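Serel bench notebook, Grundwood workshop
September 27, 2020

Two-arm cell, card holder and tray tasks. Left arm dropped out again, so the afternoon went to that. Phong Lý on the stop button, me on the logs.
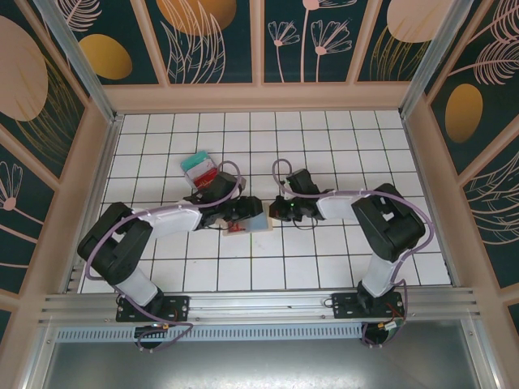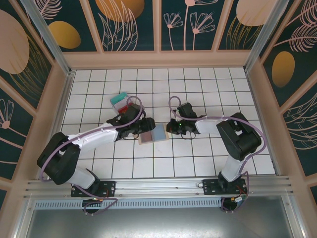
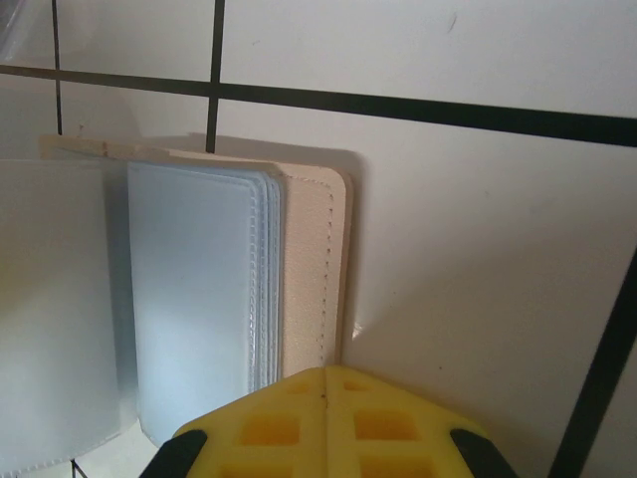

First two: both arms over the tiles, flat tray or block under the left gripper in the first, tray between the grippers in the second. Third: wrist view of the card holder with the sleeves fanned out.

Fault as it came up: left arm lost communication with its gripper in the middle of a move. The gripper kept its last commanded position and the arm kept going. Flutari did not raise a stop until the arm had traveled another 30 mm. Nothing was hit. The right arm was parked at that point, which was luck.

The logs show 727 moves since the last restart with no error of any kind, then four dropped packets in a row, then silence from the gripper. The arm joints answered normally the whole time. Power at the base plate was steady on the meter. So the arm itself is fine and the trouble is between the base and the wrist.

Things tried, in order:

Swapped the gripper drivers left for right in software. Fault stayed with the left arm.

Reseated the connector at the base. Ran 30 slow moves, no fault. Ran 30 more at full speed, fault came back on the way into a deep elbow bend.

Moved the arm by hand with the drives off and watched the link counter. Counter is steady with the elbow open. With the elbow folded and the wrist rolled to its limit the errors start. Open it up and they stop. Repeated this until we both believed it.

Pulled the lavender cable off the left arm. The jacket looks clean from outside. Flexing it near the wrist end on the bench gives an open circuit on one conductor, on and off. The clip at the elbow had been pushed too far toward the base, so the loop over the wrist was taking all of the bending. I think I moved that clip myself when we changed the gripper fingers and did not put it back. Writing it down here so it is on record.

Fitted the spare. Clip is now on the paint mark. There is enough slack at the wrist to reach full roll with the elbow folded, and the loop does not catch on the gripper. Checked the right arm as well: clip in the correct place, link counter clean over its full range.

The cable is the easy part. The part I do not like is that the arm went on moving with a dead gripper. Darko set the link timeout when the driver was first written and it was generous, as we kept getting false stops from the old hub. The old hub is gone. Timeout is now 100 ms on both arms, and losing either gripper stops both arms. Before, it only stopped the one that lost it. Phong pulled the gripper plug at low speed on each arm in turn, hands outside the booth, and both arms halted every time. Have not tried it at full speed. I want the walls padded first, or at least the patterned panels taken down — they dent if you look at them.

Card holder notes, while I have the page open. The sleeves stick to each other and to the tiles, and a lost gripper during that task would drag the whole holder along the floor. Until the full-speed stop test is done, run the card holder at half speed. Tray moves can go at normal speed.

Old cable is in the red bin with a tag on it. Please do not put it back on the hook with the good ones. It rings out fine when it is straight.

To do
Order two more cables, we have no spare now.
Second clip near the wrist, both arms.
Clip position into the finger change checklist (me).
Full-speed stop test, early October, Phong and me.
Ask Darko if anything else in the driver was set for the old hub.

Left the cell powered down, key in the drawer.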